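How I sort and store all my tiny round bits (without finding them under the fridge in April)

Filed under: Storage, Small Crafts

If you make anything at all out of little balls, beads, pearls or those polystyrene pips you get for snow scenes, you already know what they do. They roll. They find the one slope on a table you'd have sworn was flat and off they go. I've been making miniature winter villages for years now, and for most of that time my storage was a biscuit tin with everything in it, plus a saucer when I was feeling organised.

So this is my current method, which is a clear tray, some small bottles with coloured caps and a bit of patience. A few of you asked for it after the Drolloretti snow globe tutorial, where I mentioned "my bottles" as if everyone had them. Sorry about that!

What you need

A shallow tray, see-through if you can get one, with ridges in the bottom. Mine have come from all over, one of them was 80p from the hardware shop on Pivska Street and it's as good as the expensive one.

Small bottles with screw caps in different colours. White bottles are fine, you don't need to see inside if you do the caps properly (more on that below).

A soft paintbrush, the fat sort.

A piece of stiff paper or thin card for a funnel.

Masking tape and a pen.

A tea towel, just in case.

Getting the table ready

Clear more room than you think you need. I used to do this in the corner of the kitchen table with a cup of tea on one side and the post on the other, and all that happened was I lost beads in the post. Give yourself a good wide space with the tray in the middle and the bottles all together on one side. I put mine on the left and I'm right-handed, so I'm picking up with one hand and not reaching across myself. If you're left-handed swap it round.

Wipe the table first. Biscuit crumbs are exactly the same size as 2 mm pearls and I have glued one on to a church roof.

If your floor is hard, lay the tea towel where your feet go. Strays land on it and stop instead of bouncing off to live with the dust. On carpet I don't bother.

Take the caps off? No, leave them on for now. I know it seems slower. I once knocked over a whole row of open bottles with my sleeve and spent the evening re-sorting, so these days only one bottle is ever open.

Choosing your cap colours

Decide what the colours mean before you fill anything. Mine go by what the stuff is for, and it's the only system I've stuck to. Dark blue is snow, so anything that'll end up loose on the ground or stuck to a roof. Blue-green is ice and water. Bright green is for trees, so the berries and the baubles and the little white tips. You could do it by size, or by finish, or by which shop it came from if you reorder a lot.

It's fine to have more than one bottle with the same colour of cap. I've always got at least a couple of dark blues on the go. For those, a strip of masking tape round the side with the size on it does the job. Write on the tape before you stick it down, writing on a curved bottle is miserable.

And write the colour code on a card and keep it with the bottles! I changed mine once and carried on for weeks using half the old one and half the new one.

Sorting

1. Tip a small amount into the tray. A small amount. A dessertspoonful at most. The temptation is to empty the lot in and get it over with, and then you have a heaving pile that you can't see the bottom of.

2. Give the tray a gentle shake from side to side. The ridges do a lot of the work for you here, as the smaller balls settle into the dips and the bigger ones ride up over the top. If your tray is completely smooth, lay a bit of corrugated card in the bottom.

3. Turn the tray a little so that one corner points towards you, then tilt it very slightly. Everything you want to gather will drift into a bunch down at that end. I don't lift it off the table, I slide a folded bit of card under the far side.

4. Take out the rejects. Squashed ones, ones with a seam, anything that's stuck to its neighbour. Fingers are fine for the larger sizes. For the small ones I dampen a fingertip, or use the brush. I've never got on with tweezers for round things, they ping.

5. Brush your first size into a group away from the rest.

6. Open the right bottle, just that one, pop your card funnel in the neck and brush the group in. Cap back on before you touch anything else.

7. Repeat until the tray's clear, then tip in your next spoonful.

Some of them will get away from you. They'll go over the edge of the tray and sit there on the table, or wander off to the side. Leave them. Really, leave them until the end of that batch. I used to chase each one as it went and every single time I'd nudge the tray with my elbow and send out ten more. Now I let them collect on the table and pick them up in one go when the tray's been dealt with.

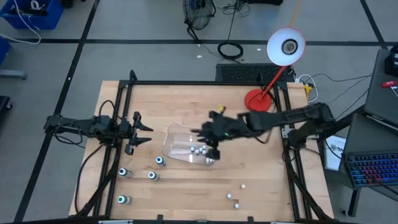 Clear tray in the middle, bottles over on the left, and a few little white balls making a break for it on the right.

A batch takes me 10 minutes or so if I've got the radio on and I'm not being fussy. The first time you do it, with a full tin to get through, allow a whole evening. I did mine over several. The tin had been filled up over many winters and there were things in it I had no memory of buying, including a bag from Ó Dubhghaill's that still had its price on.

About light

Pale bits on a pale table are hard on the eyes. My table top is light wood and I can lose a white ball on it while looking straight at it. A desk lamp helps, but put it low and off to one side, so each ball throws a bit of shadow. Straight overhead and they vanish. You can also slip a sheet of dark paper under the tray, and if you've gone for a see-through one this works a treat.

Filling the bottles

Don't fill to the brim. Leave a finger's width at the top so you can shake a few out into your palm without an avalanche. Polystyrene clings to the neck of the bottle in dry weather, and a quick wipe round the rim with a barely damp cloth sorts that out.

If the bottles are second-hand, wash them, rinse them twice and let them dry overnight with the caps off. Overnight, please. I rushed it with a Bellolov pearl mix and the coating came off on the damp inside. They went from pearly to chalky and there was no saving them.

Keep the lot well out of reach of small children and pets. Label them clearly too, so no one ever mistakes what's in a little white bottle.

A few questions from the comments on the old version

Does it work for seed beads? Yes, but go for a tray with finer ridges, and use a drier brush than you think.

What about mixed colours? Sort by colour first and size second. Going the other way round gave me a headache.

How do you know how many you've got? I don't, mostly. I did weigh a batch once for a big commission and worked out it came to 1,979, which was very satisfying and of no use to me afterwards. If a pattern calls for a set number (the Drolloretti one wants 183 for the big fir) I count as I glue.

Where do the bottles live? On their sides in a shallow drawer with the caps facing me. Standing up in a deep box is no good, the short ones get lost behind the tall ones.

Next up I'll be doing the matching card funnels, with a template you can print and cut.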